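Kelladier Sets Budget for Second Kitchen Handling Cell

Sunday, November 11, 2018

Kelladier has approved the purchase of equipment for a second tabletop handling cell at its Vindgate site, with delivery to be scheduled after the supplier's site survey. The request covers 2 arms, mounting bases, grippers and a spare controller. Installation is budgeted separately.

Work on bowls, plates and other kitchen items continues in the existing cell, which carries arms marked Franka Emika.
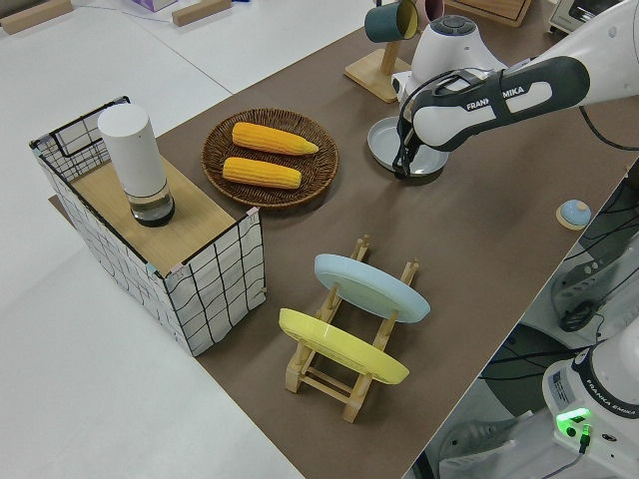 Tài Ninh would have put the gripper spares ahead of the controller, arguing that fingers wear out on crockery long before electronics fail and that the order should list them by part number.

The plan sets aside $3000 for consumables, including finger pads, cable sleeves and replacement dishware. Bench power and floor loading were checked in October. Quotes from Zorine and Nuchit for the safety enclosure are still under review, and the enclosure will be ordered under purchase request 1946.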